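Operators wanted for simulated robot tasks

Mavia is looking for three people to record examples for Lilora, our learning system for picking up and moving objects. You will steer a simulated arm from your own computer. Each session lasts three hours, with breaks. No background in robotics is needed.

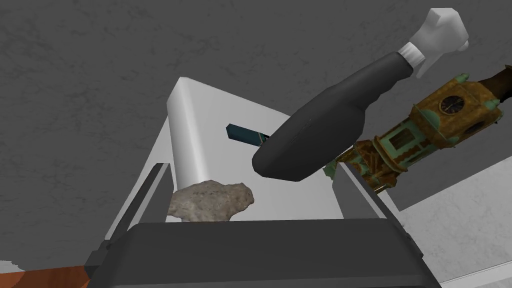
Operators repeat a short task many times, starting from a different layout each time. Lilora learns from the whole movement, so slow and steady attempts are worth more to us than quick ones. You will mostly work from a view close to the gripper, looking out between its two fingers at something like the speckled beige rock. Failed attempts are kept as well – please don't delete them.

We need over 2000 recordings by December. You should have a reliable internet connection and be comfortable with a mouse and keyboard. Training is paid at the same rate as the sessions.
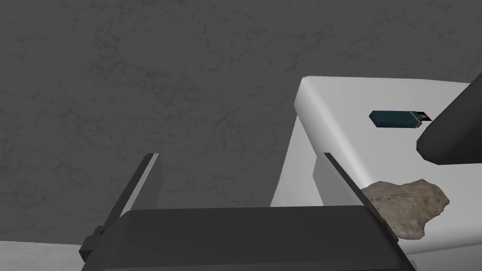
Lorena Fuentealba says the first few sessions felt clumsy, and that judging depth on a flat screen took the most practice.

To apply, send a short note saying which hours suit you. Applications close on August 29, 2020.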